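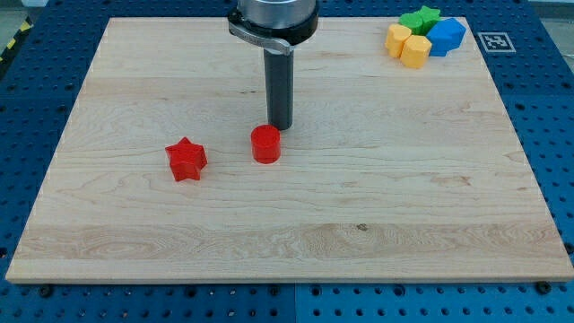
Light wooden board on the blue perforated metal.

Last updated: May
Print | E-mail this thread

Breadboards: oil, wax or leave them bare?

skulow_eirini
Okay, I have fallen down the cutting board hole and I'm loving it! Made my first one over the long weekend from maple offcuts (a neighbour gave me a whole box) and now I can't decide on a finish. I've been reading up on plain mineral oil, oil with beeswax, and raw linseed. It's for bread mostly, some cheese. What do you all use? And how many coats before you call it done?
- Eirini Triantafyllou, Skulow

plane_shavings
Mineral oil, end of story. Flood it, leave it overnight, wipe it, go again. I do that until it stops drinking. Cheap and easy to top up.

Achilleas K.
Have to disagree with plane_shavings. Straight oil washes out in a couple of weeks if you're scrubbing the thing daily. Melt one part beeswax into four parts oil, rub it in warm, buff it after half an hour. The colour that comes up in maple is gorgeous!! Sand to 200-ish first, then dampen it, let the grain lift and sand once more by hand.

plane_shavings
Never had it wash out. Maybe stop scrubbing so hard?

Achilleas K.
Four kids, lots of jam. I'll keep scrubbing.

ottoline77
I leave mine bare, sorry to both of you. My gran's board never saw a drop of oil and it's still flat. Rinse both sides, stand it on edge to dry. Most warping I've seen came from boards left lying in a puddle on the counter.

skulow_eirini
Ooh, both sides, I hadn't thought of that. I was only going to oil the top!

plane_shavings
Oil both faces and the ends. Especially the ends. We agree on that much I hope.

Achilleas K.
We do. And skip the linseed unless you've got weeks to let it cure, it stays tacky for ages.

skulow_eirini
Going with the wax mix, 2 coats to start. I've got enough maple left for a little cheese board too, so that one can stay bare and I'll compare them. So excited!

278 views | 11 comments | 30 shares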